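Umatier Users' Forum > Faults and Safety
Thread: Finger closing without command, hand-held unit

k_srithong
Members are asked to note a fault recorded on Thursday at the Priren workshop. During cloth handling, a hand-held gripper closed by itself with the trigger released. The operator's glove was pinched. No injury was reported. The unit had completed 3,000 cycles since its last service.

The string between the two black fingers is under review. Work on the blue cloth is done close to the fingertips, and a second hand-held device is often held alongside.

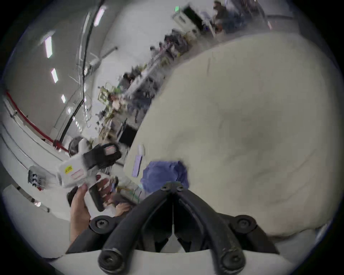
Ruan Makhubela wrote that the string was unlikely to be the cause. At El Idrissi we had 2 such closures in September, and both were traced to a worn return spring in the trigger. I would ask that the spring be examined before any string is replaced.

k_srithong
The spring was measured and found to be within limits. The string was frayed near the knot.

asik_bench
With respect, a frayed string should leave the fingers open. I support Ruan's view. A static measurement proves little; please cycle the trigger 10 times under load and post the readings.

k_srithong
The request is accepted. The unit has been withdrawn from use until the readings are available. I do not yet agree about the spring.

Ketsara Srithong
Priren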